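Trimomell Campaign FAQ

Do I need to have played before?
No. Bring dice, a pencil and a character you can bear to lose. If you've never rolled one up, arrive early and borrow a spare from the folder. Most have only died once.

How many players per table?
Five. We tried more in August and one round of combat outlasted the pizza.

Can I play an elf from Odera?
Yes, but the dwarves of Ostberg will overcharge you for everything, including directions.
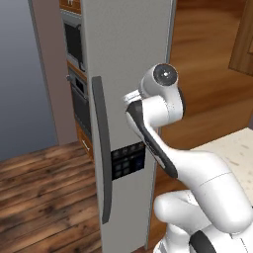
What do I start with?
You get 200 gold and a grudge of your choice. Plate armour costs 4000, so get used to leather.

My character fell in the Zovell Pit. Now what?
Roll a new one. You come back two levels behind the party, and your old gear belongs to whoever grabbed it first. Arguing about it uses your turn.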